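The whiteboard that never gets properly clean

25 January 2024

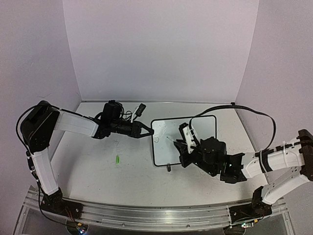
I have been on a whiteboard kick since August, when I moved my whole to-do list off my phone and onto something I could wipe. I wanted one I could lay down flat and write on like a notepad, with no easel and no hooks in the wall (my landlord has feelings about hooks). The small rectangular kind with rounded corners and a thin black frame is my favorite shape by a mile, and I will admit I've gotten picky about it. But look at the streaks and smudges up there, and that one faint looped line over toward the left side. That is every whiteboard I have ever owned! You wipe and wipe, it looks great, you tilt it toward the window and there are all your old grocery lists waving at you.

So I spent a good chunk of last week figuring out how to get mine back to white. I've got two at the moment. One lives on the kitchen counter and is all meals and shopping, and the other sits on my desk and gets the serious stuff, like which box I put the tax papers in. The kitchen one was the worse of the pair. It had a gray cloud across the middle that I had been writing on top of for months.

First I tried a dry paper towel, and it pushed the cloud around. Then plain warm water with a drop of dish soap on a soft cloth, and wow, okay, why had I not done that sooner? A second cloth to rinse, a third to dry, and most of the gray was gone. The old marks that had been sitting there forever needed something more, so I scribbled over them with a fresh marker and wiped it off right away while it was wet. My friend Yaqin Bai taught me that one back when we shared an apartment on Bramley, and it still feels like a magic trick.

What didn't work: the scrubby side of the sponge. Please don't. I did it to a board years ago and the surface got dull, and after that it grabbed onto ink like it was starving.

I also cleaned the frame while I was at it, with a cotton swab run along the inside edge. Gross. There is a little trench of marker dust in there and every time you wipe toward it you drag some back out again. Now I do the edge first and the middle after.

The desk board only needed the soap and water, and then I sat there admiring it for so long that my tea got cold. It had a packing list on it within the hour (we're going up to Helier to see Su, and I always forget the chargers). I used the blue marker this time, the black one leaves more behind on mine. If you have a favorite brand of marker that wipes off clean after a week or two, tell me in the comments, I'm down to my last good one.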